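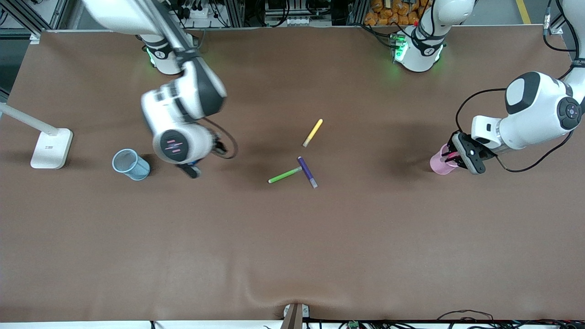
New results from our group on two-arm tabletop tasks. Writing them up as a thread as the paper is long and most of it is appendices. Work by Khoa Nghiêm, Kyriaki Tsolakis, Michalis Xenos and me.

1/ The question: if you train one policy on demonstrations from several operators, does it help to tell the policy which arm the operator meant to use first? We call that an arm hint. It's one extra input, set once at the start of an episode and never changed.

2/ The tasks are ordinary desk jobs. Markers into a cup, a cup moved out of the way, one thing held by one arm while the other arm does something near it. The left gripper is parallel-jaw. No force sensing at the fingertips.

3/ We recorded 2000 demonstrations across 17 tasks. Khoa and Kyriaki did most of the teleoperation. I did the rest and I'm the slowest of the three, which shows up in the data and we left it in.

4/ Why we thought the hint might matter: for a marker near the middle of the table, both arms can reach it. Operators split on which one they use. A policy trained on both habits sometimes starts with one arm, stops, and starts with the other. We've been calling this dithering. Michalis wrote a detector for it that looks at reversals in the early part of the wrist path.

5/ Evaluation was 100 trials per policy on each of 13 tasks. The other four were kept for tuning and aren't in any table. Object positions were drawn beforehand and the same list was used for every policy.

6/ Result one. With the hint, dithering drops on all 13 tasks. That's the cleanest thing in the paper.

7/ Result two. Task success goes up on nine of the 13, doesn't move on three, and goes down on one. The one that got worse has objects near the left edge. Given a right arm hint, the policy mostly keeps going with the near arm, and when that arm can't get a good angle it doesn't hand over.

8/ So the hint fixes hesitation and makes the policy more stubborn. We tried dropping the hint at random during training, and that recovered most of the loss on the bad task while giving back a bit of the gain elsewhere. Table in section 5.

9/ At test time somebody has to supply the hint. For the main results it comes from a plain rule: whichever gripper starts closer to the first object. We also trained a small network to predict it. It wasn't better than the rule, so we didn't use it.

10/ Things that went wrong. Markers roll. A capped marker can settle at a different angle from the one on our list, so Kyriaki redid the resets with a printed template and we threw out the earlier runs. Those numbers aren't reported anywhere.

11/ We compared against Flisska with its default settings and again after tuning it on our four held-back tasks. Tuning helped it a fair bit. Please cite the tuned row if you cite either.

12/ Limits: one lab, one table, three operators. I wouldn't assume any of this carries over to a set-up where the arms share less workspace. With little overlap there's not much for the operators to disagree over.

13/ Code and the position lists are up now under the name Skaderora. The demonstrations will follow in October once Michalis has finished checking the labels. If you find an episode with the wrong arm label, open an issue with the episode number and he'll look at it.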